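Zamani Handling Guidelines
Progress report for April
Prepared for Cleltarix by Odair Seixas

Summary
The draft rules for hand-held gripper work are at version 4. All sections are written except the one on storage of spare fingers. Spending is within the April budget.

Work done
We logged 994 recordings against the draft and checked each one for compliance. Of these, 16 broke a rule, most often the one on keeping both markers on the base plate uncovered. The wording of that rule has been changed. Operators at the Dosari site read it as applying only at the start of a recording, and it applies throughout.

The rule on shared tables is new. When two people work at one table, they agree on who moves first and say so out loud. Hands stay behind the base plate while the fingers are near furniture or other objects. Platon asked for a minimum distance between the two tools. We have not set one yet.

Backdrops must be plain fabric. Foam letters may be pinned to it, but they must not be moved during a session.

Tabletop setup
The small cabinet and upright books are now a standard layout under section 3. Doors and drawers are to be approached by the handle or knob only. 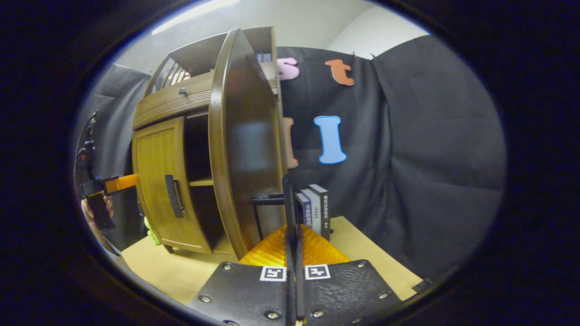 Open items
Minimum distance between tools: proposal due to Platon next month.
Storage of spare fingers: first draft in progress.
Operator training: 16 people signed up, dates to be confirmed with Dosari.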